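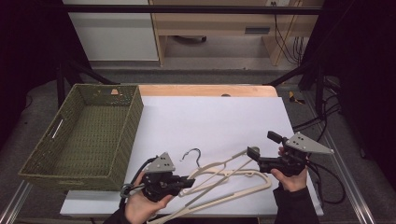
Spent the morning in the parish archive at Tamska looking at how the village names got fixed on the district survey. Short thread. 8/2/18

1/ The survey sheets list 749 place names for the district. That covers villages, farms, streams, hills and a few lone trees. 264 of them had no agreed spelling when the surveyors arrived.

2/ The rule they worked to was simple: ask three local people, write down what each one says, and pick the form that two of them share. The field books still have all the answers in pencil.

3/ Where all three disagreed, the name went back to the office at Ballora. Someone there chose a form and initialled it. No reasons given in the margin, as far as I've seen.

4/ Pascu is a good one. The stream and the hill beside it have the same name on the ground, but the office put a second "s" in the hill to tell them apart on the sheet. People who live there have never used it. The road sign has it, the bus timetable doesn't.

5/ Lilovville is the odd one out. The "-ville" isn't local at all. It was put on by the railway company for the station, and the village took it over later. Older letters just say Lilov.

6/ Mimoza Vidmar asked me in June whether the farm names were treated the same way. Mostly no. Farms were named after whoever held them when the surveyor called, so a lot of them went out of date as soon as the land changed hands.

7/ Scale matters too. A name only got onto the small sheet if the feature was more than 100 paces across, or had a house on it. Plenty of ponds and field corners were collected and then dropped. They are in the books and nowhere else.

8/ Those dropped names are the part I'd like to get typed up first. The handwriting is clear in books one and two. Book three got damp at some point and the last pages are hard going.

9/ Correction to post 4: the bus timetable has both spellings — one on the outward page, one on the return.

10/ Next visit I'll check the Ballora initials against the staff list, if it's been kept.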